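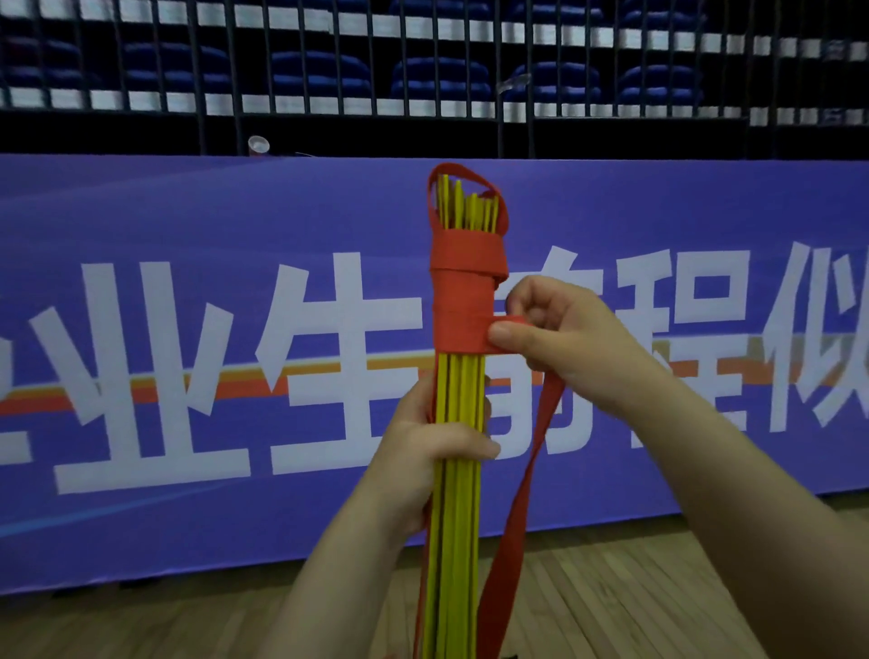

Flemum is a homemade stage robot built by Noboru Amano and Araba Issahaku in the shared workshop Mirnberg. It lifts and turns a long staff dressed in cloth, following a sequence of movements stored in its controller. The name is used for the machine and also for the control program, which Amano wrote.

Construction

The base is a plywood box from Hunitwood, filled with sand so that the robot does not tip when the staff swings outward. On it stands a column with 2 motors, one for the lift and one for the rotation. The first motor bracket was bent during a test in December and was replaced by a steel one. The complete robot weighs less than a person can carry comfortably, and it travels on a hand cart.

The control board, called Mizuno by its makers, reads the position of the column 900 times per second. A sequence can contain up to 322 steps. When the power is lost, a spring brake holds the lift in its last position.

Staff

The staff is a separate part and can be exchanged. It is wrapped by hand in strips of red cloth, which are wound in overlapping turns.

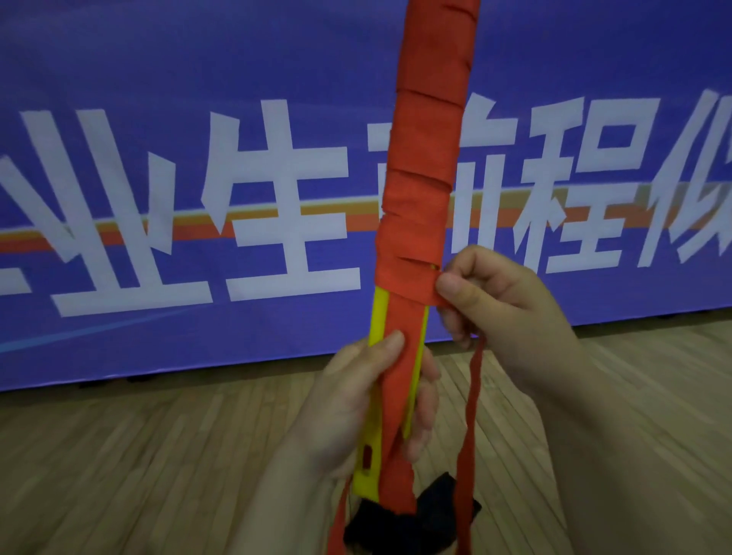
Issahaku tried to automate also this work with a turning spindle, but the cloth slipped sideways and the turns became uneven. The spindle was given up and its motor was used later in the column. Because the thickness of the wrapping changes from one staff to another, the clamp of the robot has a soft lining and an adjustable screw.

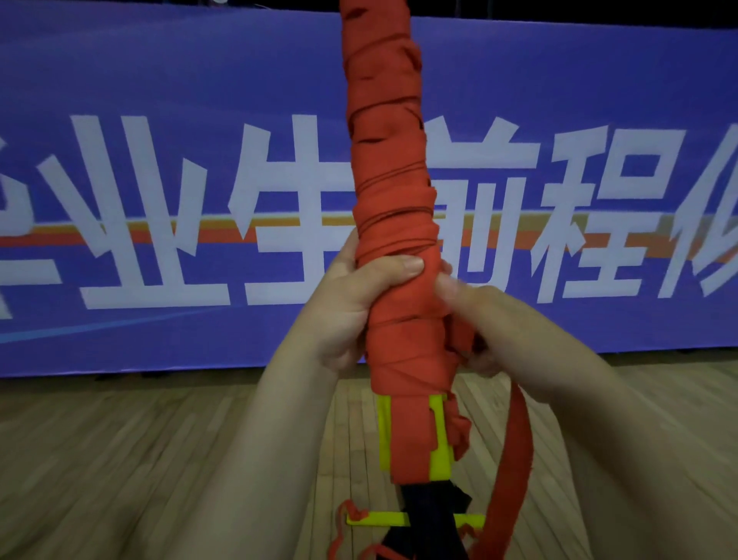 Wrapping by hand, with a long loose strip of red cloth hanging at the right.

Operation

Flemum was shown to the members of Mirnberg on 3 Feb 2024. The demonstration used a short sequence without music. Amano's log gives 1742 completed lifts before the first change of the belt. A second version with a quieter gear is in preparation.

See also

Spring brake
Stage machinery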